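Notes pour l'intervention du 1er mai 2019
Ranger le poste d'emballage : ce qui marche, ce qu'on nous vend
Rosaire Lemieux

Ouverture. Ne pas remercier trop longtemps, Normand MacDonald l'aura déjà fait. Poser la question d'entrée : qui, dans la salle, a suivi une formation au rangement d'atelier ? Laisser lever les mains. Et qui range mieux depuis ? Attendre.

Je suis passé par la méthode Masitz. Seize heures de stage, un classeur, des étiquettes de couleur. Je ne dis pas que tout est faux. Je dis que je cherche encore le chiffre qui montre qu'une table rangée selon Masitz fait gagner du temps par rapport à une table rangée par quelqu'un qui s'en sert tous les jours.

Premier point : le mur. Les consultants regardent le plan de travail, moi je regarde les traces derrière. Un mur frotté raconte peut-être quelque chose sur la place des choses. Peut-être. Je me méfie aussi de ma propre lecture, une marque ne porte pas de date. Le rouleau de ruban adhésif, lui, finit posé à plat sur ce qui se présente, quel que soit l'emplacement prévu au plan.

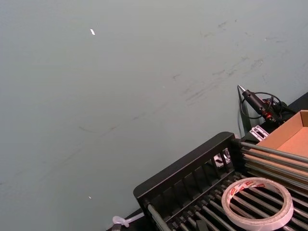
Chez Falitero, ils avaient acheté un dévidoir mural pour régler la question. Deux mille dollars avec la pose. Je suis repassé en mai : le dévidoir était vide et le ruban traînait à côté des cartons. Le vendeur parlait de « phase d'adoption ». (Pause, il y a souvent un rire ici. Ne pas insister.)

Deuxième point : le contenant détourné. Un égouttoir à vaisselle coûte peu, tient debout et sépare ce qu'on y glisse. On peut y mettre des enveloppes rigides, des intercalaires, des plaques de carton. Le catalogue Timasness propose un « trieur vertical modulaire ». J'ai comparé les deux. Je n'ai pas trouvé ce que le module ajoutait, à part le prix.

Même remarque pour la barquette en carton à bords bas. On voit ce qu'il y a dedans, on la remplace quand elle est fatiguée. Son défaut : elle se remplit de n'importe quoi. Aucun bac ne guérit ça, y compris les bacs à 16 compartiments.

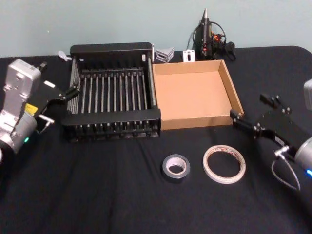 Objection habituelle à ce stade : « et la nappe ? » Le tissu noir sur la table, j'étais contre. Il plisse et il faut le retendre. En sa faveur, un objet clair posé dessus se repère vite. Un objet noir, beaucoup moins, et les gens qui recommandent le tissu noir parlent rarement de leurs égouttoirs noirs. À essayer chez soi avant d'équiper six postes d'un coup.

Troisième point : l'espace du fond. Stetsiuk recommande de coller les supports au mur pour « libérer l'avant ». D'accord sur le papier. Sauf qu'une petite pièce blanche, un clip ou une cheville, qui tombe derrière le support, on va la chercher à l'aveugle. Je laisse la largeur d'une main. Je n'ai pas d'étude à citer, Stetsiuk non plus.

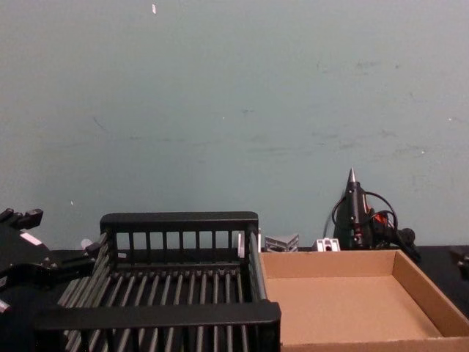 Si le temps manque, sauter l'anecdote du classeur et passer tout de suite à l'exercice.

Exercice : chacun dessine son poste de mémoire, deux minutes, sans téléphone. Ce qui manque au dessin est à vérifier en rentrant. Prévenir que ça ne prouve rien, moi-même j'oublie la poubelle à chaque fois.

Questions. Si on me demande quelle méthode choisir : aucune avant d'avoir regardé travailler la personne une journée entière. Si Normand relance sur Masitz, lui redemander le chiffre.

Penser à récupérer les feutres.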